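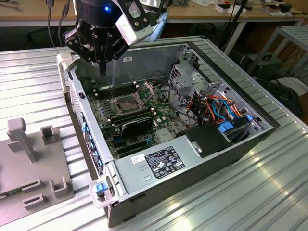 Desktop tower on its side with the panel off, processor socket open.

Posel Desktop Refurbishing - Questions We Hear a Lot

Do I need to take anything out before I drop off my computer?
Please don't feel you have to! We're glad to take a tower just as it is, and more than 200 of them have come through our Julanstead bench in every state you can imagine. If you've already pulled the processor or the memory, put the parts in a padded envelope with your name on it and hand it over with the case.

Why do you lay the tower flat?
It's so much easier on everyone. With the board facing up you can see the memory slots, the graphics card and the drive cage all at once, and a dropped screw stays where you can find it (usually).

Can I touch the processor socket?
We'd love it if you didn't. The contacts in there are very fine and they bend if you so much as look at them the wrong way - a sleeve is enough to do it. If the metal bracket is standing open, leave it open and let us take it from there. 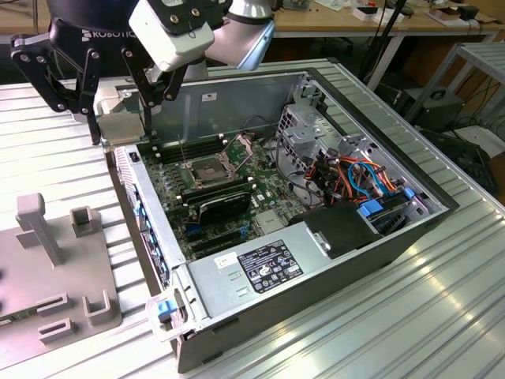 The cables are another matter, and you're welcome to move those gently aside. Take a quick photo on your phone first, though, and pull by the plug, never by the wire. Colors don't tell you much about where a cable goes, so a little masking tape label is well worth the minute it takes.

How much memory should I ask for?
For email, letters and family pictures, 8 GB does nicely. If you keep a great many browser tabs open, and so many of us do, tell us at the counter and we'll talk it over.

How long will it take?
Usually 3 working days. September runs slower with all the school machines coming in, and we do appreciate your patience.

What about my old drives?
They go home with you unless you sign the recycling slip. We hold unclaimed ones for 12 weeks.

Do you pick up?
Yes, in Julanstead and out as far as Grukoritz, mornings only.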